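Sorting bricks by color is slower than sorting by part

30 Nov 2025

I finished re-sorting the brick collection in October and kept notes, mostly to settle whether color bins were costing me time. They were. A small part of one color disappears in a bin of the same color, because the eye has only outline to go on. Mixed colors of a single part are much easier to scan.

My test was simple. I pulled the parts for a build of 349 pieces twice, once from color bins and once from part bins. The second pull took 2 evenings less. Divided containers help only if the dividers follow the part type. I had been using mine for shades. 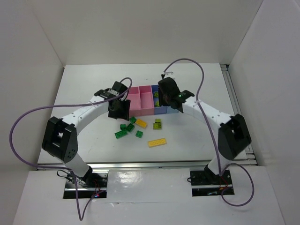

Daniyal Jatoi disagrees, and wrote to me that color first is fine up to a few thousand pieces, provided the plates are kept apart from the bricks. His argument is that most people build from memory of color and look for shape second. I accept that for small collections. Mine stopped being small when I bought the Ondosura lot, which came unsorted and with a good deal of dust in it.

The current scheme has 7 top-level groups: bricks, plates, slopes, tiles, wheels, hinges and everything else. A group is split when its drawer holds more than 100 pieces of any one part. Bricks split by stud width first, then by length. 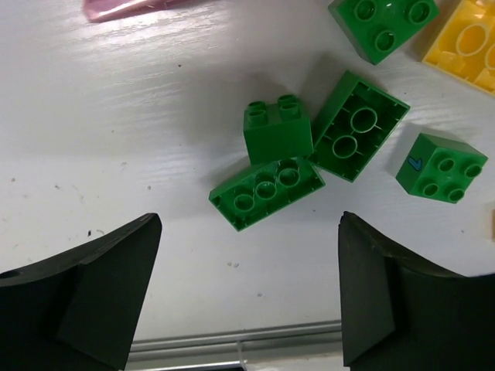 Length matters more than width once the drawer is deep, as the long parts settle across the short ones and hide them. I now keep anything over four studs long in a shallow tray – the drawers are too deep for it.

Labels are printed on plain paper and taped inside the front lip. Tape on the outside peeled within a month. The hinge drawer is still unlabeled.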